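The Sorting Room

Monday shift

Sachiko Kinoshita had worked at Clerside Linen and Uniform for 17 years, most of them at the same table. The table had a dip in the front edge where people leaned. She shook out whatever came down the chute, looked it over, and folded it or put it in the mending bin.

The Orno arms came in March. They didn't go on the line at first. The company put them in the old break room upstairs, the one with the gray carpet and the padded bench, and moved the vending machine down to the hallway. Somebody from the office taped a sign to the door that said TRAINING. People thought it meant training for them, and two of the drivers went up and waited for it to start.

Yen-ting Siu came with the arms. She was from the company that made them, she was maybe thirty, and she ate lunch in her car the first week. On Monday of the second week she came down to the tables and stood behind Sachiko for a long time.

"Do you want something?" Sachiko said.

"How do you know where to pick it up?"

Sachiko had a chef's coat in her hands. She looked at it. "By the shoulder," she said.

"But it was in a ball. You didn't look for the shoulder."

"I guess I felt for it."

Yen-ting wrote that down, which seemed to Sachiko like a waste of ink.

Upstairs

They asked her to come up for an hour each day. It paid 50 cents more, and she got to sit. Raymond at the next table said she was digging her own hole and they were charging her for the shovel. She said they were paying her for the shovel. He said it was still a hole.

The work upstairs was simple. Yen-ting dropped a garment somewhere, the arms went for it, and Sachiko said what they had done wrong. Mostly they pinched too much or took hold of two layers and thought it was one. They were slow. She could have folded a whole cart in the time they took to turn over a sleeve. Then on some other try they would slide in under a hem exactly the way she would have, and she would find she had leaned forward in the chair.

"Can it feel the cloth?" she asked.

"A little. It mostly looks."

"It should feel more."

"I know," Yen-ting said. "I've been telling them that for a year."

The chef's coats and the tablecloths were easy to learn from, Yen-ting said, because they were all alike. What the arms needed was trouble. So Sachiko went through the unclaimed rack and brought up a bag of it. There was a bathrobe with a long belt, a fitted sheet, and a red fleecy thing with white panels and striped trim that had come in with a load from the Clistdale rink and never gone back. It had tag 1064 on it. Nobody at the rink knew anything about it. She had washed it twice and it was still a good red, only a little faded.

"What's hard about that one?" Yen-ting asked.

"It changes color on you. You think the white is a different piece."

She was right about that. All Tuesday the arms treated the white as something lying on top of the red. They tried it on the bench and they tried it on the floor. Sachiko watched the camera pictures on the laptop, the way it looked from the gripper's side.

"Closer to the trim," she told them, though they couldn't hear her.

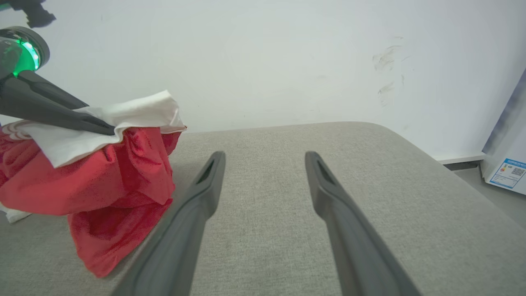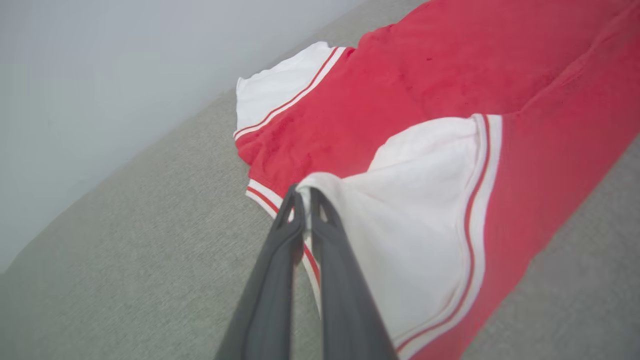 The posting

The notice went up by the time clock the next morning. Clerside was putting the arms on the night line in the fall. There would be five jobs at night instead of the present number, and they would be called line attendants. Day shift would stay as it was "for the time being." Raymond read that part out loud and then read it out loud again.

Sachiko's name wasn't on any list, but the floor manager, Simiyu, called her into his office and asked if she would take one of the five. He said she'd be the lead. She would stand between two of the Ornos and fix what they dropped.

"I wouldn't fold," she said.

"You'd fold the bad ones."

"Who's on nights now that wouldn't be?"

He looked at his screen and told her. She knew most of them. One had driven her home all winter when her car was in the shop.

She said she would think about it. He said he needed to know by the end of the week, and that he had asked for six jobs and they had given him five. She believed him. It didn't change much.

The end of the hour

She went up to the break room at two o'clock as usual. Yen-ting had the bathrobe out. She had already heard about the notice, and she started to say something about it and stopped.

"Did you know?" Sachiko asked.

"I knew there'd be a number. I didn't know the number."

Sachiko sat down. The arm reached for the robe and got hold of the belt, and the belt pulled out through the loops and hung there.

"Well, that's wrong," she said.

"What should it have done?"

It was a minute before she answered. She could hear the dryers going downstairs, and a cart with the bad wheel being pushed to the dock.

"Tie the belt first," she said. "Then pick it up by the collar. I'll show you."

She got up and showed her.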